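3 min read

We use cookies to remember your login and keep the boards running. OK / Manage settings

Gripper won't let go of strap after e-stop reset

Posted in Faults and Safety

tapedknuckles
July 26, 2023

Okay, need some eyes on this one. We run a Voicu arm on soft goods (bags mostly), and last week it did something I really didn't like. I hit the e-stop mid-cycle with a strap in the fingers, cleared it, pressed reset, and the gripper closed HARDER before it opened. My hand was maybe a foot away! It's done it twice in 37 resets since, always with webbing in the grip, never with bare fabric.
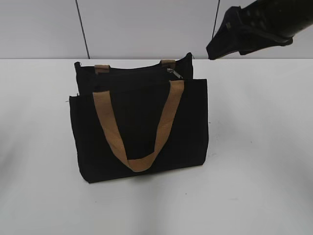
The fault only bites on straps, so that's the part I've been staring at. Fabric slides out if the fingers squeeze a little extra, but webbing like that tan handle hanging down the front of the black bag just gets clamped and held. I've swapped the gripper cable and reloaded the Isimora config. Same thing. Ideas before I call support?

moth_in_the_panel
Sounds like the reset replays the last buffered command. Had the same on our old cell. Turn off "resume on clear" and see if it goes away.

grumblecrate
Disagree, I don't think it's the buffer. A replay would do it on fabric too. I'd look at force feedback. If it's rehoming against something stiff and reads that as "not closed yet," it'll push. What are your pads like? And what's your force limit set to?

tapedknuckles
Limit is 37, been there since we set it up. Resume on clear was on, so I shut it off and ran 100 more resets with a strap in. One bad one. So better, but I'm not happy with one! Fingers up close:

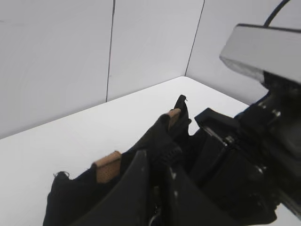
Tan contact pads and fabric sleeves, fingers spread.

grumblecrate
Those sleeves are bunched up, and you've got loose threads at the tips. I'd pull them and run it bare before touching any more settings. Extra material in there can't be helping your force reading.

moth_in_the_panel
Sleeves don't explain a squeeze right after reset though. One in 100 with the setting off still smells like software to me. What firmware?

tapedknuckles
Whatever shipped with it, I'll check Monday. Sleeves are Starnari, meant to be changed every 1,000 cycles and yeah, we're past that. I'll do both, one at a time so I know which it was.

quietpallet
Can we back up a sec? Whichever of you is right, why is a hand anywhere near it during a reset? Lock it out, THEN free the strap. A setting in a menu isn't a guard.

tapedknuckles
Fair. We've got a Mustero light curtain still in its box, going on in August. Until then the reset button moves to the far side of the table and I'm keeping my hands to myself.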